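4.2 Changes in the work after introduction

At the Graterier site, table setting and clearing had been done by hand before the project began. Staff worked from a rolling cart, put out cups and holders at each place, wiped the surface, and moved on to the next table. The work was light but repetitive, and it was shared unevenly. In the interviews we held in January, before any equipment was in place, most staff described it as the job that went to whoever had been hired last.

The automation was brought in over two phases. In the first, staff carried out their normal table work with hand-held grippers, so that the movements could be recorded and used to train the arm. In the second, the arm took over part of the clearing, and staff kept the setting, the wiping, and anything the arm refused. Over the first phase, 2,260 recordings were made. After review, 2,000 were kept for training. The others were dropped for reasons that had little to do with skill: a recording started too early, a guest asked for something, or a worker put the tool down halfway to answer the phone.

The first phase changed the job more than management had expected. Picking up a cup with two fingers on a handle takes longer than picking it up with a hand, and the time allowed per table had not been adjusted. Kerubo Swai, the shift lead, raised this in the first week. She asked that recording be treated as separate work with its own hours. This was agreed, but only for the morning shift, and the afternoon shift went on fitting recordings in between other duties until the end of the phase.

Staff also had to learn where the tool worked well and where it did not. Small items standing close together were the most common complaint. Workers said they had to come in from the open side of the table and keep the fingers well apart until they were next to the item. Figure 3 shows a table from the first phase, with the gripper fingers open over the wood and the items at the far side.

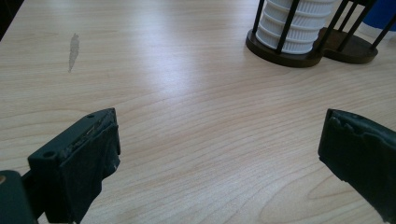
Several workers developed their own order for doing things, and these orders were not the same. Irfan Shaikh cleared the far side of the table first and worked back toward himself. Ainhoa Arrieta did the opposite, and said that reaching over items with the tool made her wrist sore. The project team at Purves had written a single procedure and at first asked everyone to follow it. After two weeks of complaints they let each worker choose, on the condition that the order was noted on the log sheet.

The log sheet itself became a point of disagreement. It had been introduced to keep track of recordings, but it also showed how many tables each person had done. Two workers asked whether it would be used in their reviews. The site manager, Calum Baird, said that it would not, and later put this in writing. In the second round of interviews, the written statement was mentioned more often than any other single step as something that had made people more willing to take part.

Upkeep of the grippers fell to the workers as well. No one had been assigned to it, and the procedure said only that a tool should be reported if it stopped closing properly. In practice, workers judged for themselves when a tool was no longer good enough, and some kept one they liked for as long as they could. Ott Mets took on most of the small repairs, and by the end of the phase he was spending part of each shift on them. His job title and pay did not change.

In the second phase, clearing took less staff time, but the time did not come back as rest. It went mainly to supervision of the arm and to correcting tables it had left unfinished. We recorded 156 such corrections in the observation periods. Staff who had used the grippers in the first phase were quicker to see what had gone wrong, and newer staff tended to call them over. This gave the longer-serving workers a kind of standing they had not had when clearing was done by hand. It also meant that they were interrupted more.

Views on the change were mixed at both interview rounds. Swai said that she would not go back to the old arrangement but that the hours had been planned by people who had not done the work. The Farton site, discussed in the next section, set separate hours for all shifts from the start.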